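7 July 2018

Second go at the Gudwood trial license, bench 2, and I got a lot further than I did in April! Back then the scene builder fell over every time I dropped in more than a couple of props. New build is 2063 and it loads the whole dining room set in 47 seconds on the old workstation (it was 70 before, and I'd gone to make coffee by then).

Used the stock room with the table and chairs, then threw on whatever was in the small props folder: phone, candle, the white statue, the blue tray thing. Physics settled fine. I like the material editor a lot, way friendlier than the Pestgate one we've been putting up with, and you can change a surface without reloading.

Gripes so far:
- floor color resets when you save under a new name
- the tiny props are hard to click on, had to pick them from the list
- export to the Vasilakis arm planner still wants the paid tier, so no grasp runs yet

Urszula Rutkowska, if you read this before I'm back from Dimdale, can you ask their sales desk for a two-week planner key? I don't want to put in for the full seat until we've seen an arm pick up that phone.

Scene saved in the shared folder as dining_b.

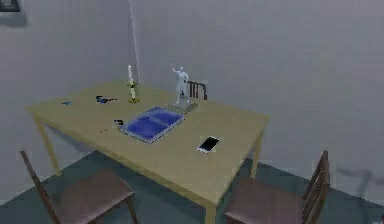

Dining room scene, stock table and chairs with small props, build 2063.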